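Robots that hand things over to themselves

June 11, 2022

I spent most of yesterday in a converted dairy on the edge of Wasivham, watching two robot arms tidy up a table, and I'm going to tell you about it because I've been rather taken with it ever since.

The dairy is home to Vosura, a small research outfit that shares its building with a joinery and a man who restores pianos. (The pianos are relevant, I'll get to them.) They'd asked a few of us local writers over to see the work behind a new paper, and I said yes mainly because it was a ten-minute bike ride. I don't know a great deal about robots. I once had a robot mower that drowned itself in next door's pond.

The method is called Stindedix, and the idea is easy enough to follow once somebody draws it on the back of a delivery note for you, as Purificación Cifuentes did for me. She runs the project. Normally, she told me, if you want two arms to share a job, you teach them as one big machine. You collect lots of examples of both arms moving, you feed in the lot, and the computer learns a kind of joint dance. It works, but it's hungry for examples, and if one arm gets delayed the other tends to carry on as if nothing has happened.

Stindedix splits things up. Each arm learns its own side of the work separately, and a third, much smaller piece of software does nothing except decide whose turn it is. Cifuentes calls it "the referee". The referee doesn't know how to pick anything up. It looks at the table, works out which arm is better placed for the next object and tells the other one to keep clear. That was all on the delivery note, along with an arrow I still don't understand.

The test they use is sorting odds and ends between baskets, which sounds like a doddle. I have a four-year-old nephew and can report that it isn't. The objects are picked to be awkward in different ways: soft things, hollow things, things with legs.

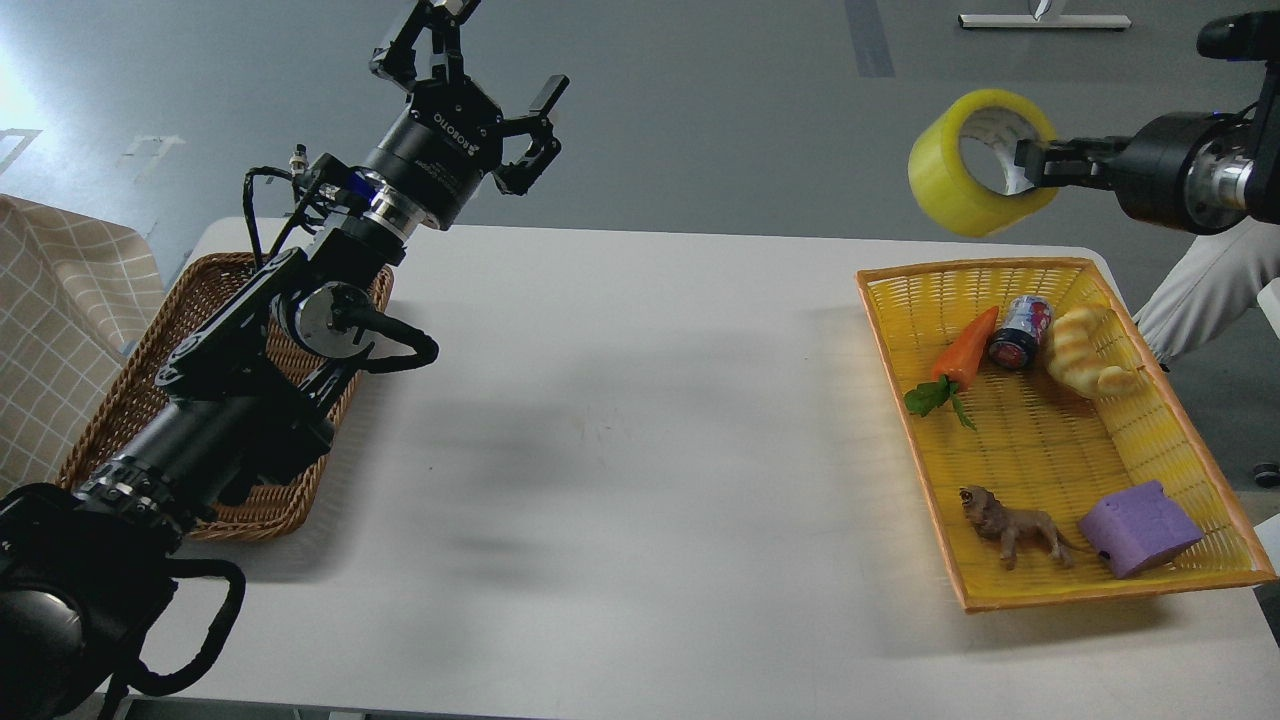 What surprised me was how slow it is. I'd expected whizzing about, and instead you get a lot of careful hovering, like someone choosing a chocolate. Cifuentes said they could run it faster but that speed isn't what they're testing, and that the piano man next door had complained about the noise of the motors when they did. So now they run it at the slower setting until he goes home at four – there's a note on the door about it and everything.

Now, the result. Teaching the old way, with both arms learned together, they needed 300 recorded examples before the sorting was good enough to use. With the referee doing the turn-taking they got to the same standard with 26 for each arm. I asked her to say that again, and she did, with the air of someone who has said it to a lot of people lately. The recording is done by a person steering the arms through the job by hand, and it's dull work, so the saving matters to the people who'd otherwise be doing it.

It has limits and she was quick to bring them up before I could. The referee is good at taking turns and poor at anything where both arms have to act at once. Folding a towel is beyond it. So is lifting a tray with a hand at either end. When they tried it on a set of 18 joint tasks like that, it managed two, and one of those she put down to luck. A visiting engineer called McKinnon was standing by the kettle at this point and said he wouldn't have counted the lucky one, and there was a short and quite technical disagreement that I stayed out of.

It also gets in a muddle if you move a basket halfway through. The arms themselves cope, but the referee keeps handing the turn back and forth and nobody picks anything up. It can go on like that for up to 8 minutes before it gives in and asks for help. Cifuentes thinks this can be fixed by giving it a better memory of what it has just decided. She wants that done by December, when they're hoping to try the whole thing on laundry from the care home up the road – socks first, she says, as socks don't need two hands.

I asked if I could have a go at steering an arm and was let loose on a bread roll. I dropped it twice. Then I got it, and I was so pleased that I forgot how to let go and had to be rescued.

The paper is free to read, and Vosura are planning an open afternoon later in the summer. I'll put the date up when I have it. Parking is hopeless, so walk or cycle if you can.

COMMENTS (4)

dairylane_bev
My mum worked in that building when it still did the yoghurts! Lovely to hear it's being used. Will there be step-free access for the open afternoon do you know?

T. Okell
26 per arm is 52 altogether, so the fair comparison is 52 against 300. Still a good result but you should say so.

Reply from author
Fair point, and yes, 52 in total. Bev, I'll ask about the step.

gorsehill
Can it do duvet covers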